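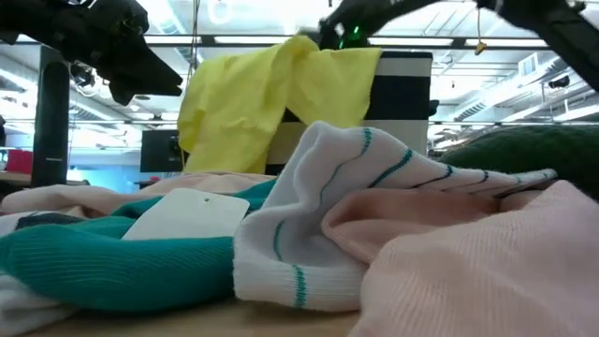
Laundry sorting: are we there yet?

jkoo
Posted 09:14
I run the linen room for a small chain of guest houses, and I have been asked to say whether a two-arm sorting cell is worth a trial. The job is mixed small items out of a heap and into boxes by type. Socks, knitwear, cloths. Folding is not part of it. Has anyone here had one doing this for a full shift?

a_lazaridis
Posted 09:52
Not a full shift. We had a Veron cell on trial for 4 weeks in April. Over one logged run it made 592 picks and 93 of them brought up more than one item. Dropping a cloth in a box is easy. Getting hold of one layer and leaving the layer under it alone is the hard part.

Gitar_tech
Posted 10:20
93 in 592 is a bit under 16 per cent. Was that with a weight check after the lift? Doubles can be caught on weight if your items are consistent.

a_lazaridis
Posted 10:31
No weight check. Our items were not consistent either. A thick sock and a thin child's jumper come out close enough to be useless.

sinan_s
Posted 11:07
I'd disagree that the grip is the main problem. Look at the heap at the top of the thread. A white sock lies over several other garments, there are pink knits folded into each other next to it, and the teal ribbed one has a white tag resting on it. A person knows where the sock ends. A camera has to decide whether the pale fabric next to it is the same garment. Get that wrong and the best fingers in the world will pull the wrong thing.

The yellow cloth is the easy case: one strong colour, held up clear of the rest.

Paweena W
Posted 11:40
Agree with Sinan on the seeing, but ribbed knit is also a grip problem. It stretches before it lifts. Our arm would report a good hold, rise, and the garment would still be touching the table. We had to raise the lift height and that cost time on every pick.

jkoo
Posted 12:05
What about tags? Ours have care labels and some have card tags from the supplier.

Paweena W
Posted 12:18
Take card tags off first. Ours got pinched along with the fabric and tore.

sinan_s
Posted 12:26
So a person goes through the heap before the machine does. At that point they may as well sort it.

Gitar_tech
Posted 12:44
That's unfair – pulling tags can be done once at intake, sorting is every wash.

namgil
Posted 13:30
For comparison, one of our staff sorted 935 pieces by hand in a morning, tea break included. I would want any supplier to match that on your own heap, with your own worn-out socks in it, before signing. Geerts let us bring two bags to their demo room. The demo cloths went well and our bags did not.

jkoo
Posted 14:02
Useful, thanks. I will ask for a trial on our own linen, doubles logged, tags left on.

a_lazaridis
Posted 14:11
Ask for the raw log as well, including any pick where an operator stepped in. Ours left those out of the first report.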